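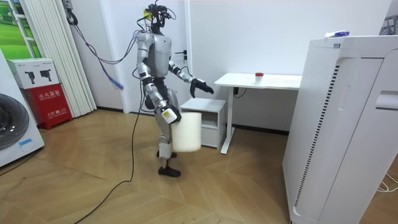

Workshop Tips: Cables and Floor Space for a Walking Build

Home Tools Wiring Storage Contact

Reading time: 3 min

Overhead feed. Hang the supply line from a wall hook mounted well above the robot's head. Leave enough slack for the full walking path plus one turn. A line that goes taut at the end of a stride will pull the torso sideways, and the balance controller will fight it.

Floor cable. If a second cable has to trail, route it out behind the heels. Walk the path by hand first and mark any spot where the loop crosses a footfall. Gaffer tape holds on sealed wood for about 20 sessions before the adhesive starts to creep.

Head wiring. Thin camera leads fail at the connector. Add a service loop of 15 cm and tie it to the bracket — never to the lead next to it.

Carry tests. Start with an empty bucket held by the rim. Add water only after the gait is stable, one liter at a time. Alžběta Doležal logs shoulder current at each step on the Mudari build and stops at 29 percent over baseline.

Clearance. Keep desk corners outside the reach of the free arm. Power cords for appliances go against the wall, coiled and strapped.

Extinguisher. Check the access path before every powered session.

Related
Ultby desk legs: stopping the wobble
Crimping small connectors without a jig
Dernura gripper pads, cleaning and replacement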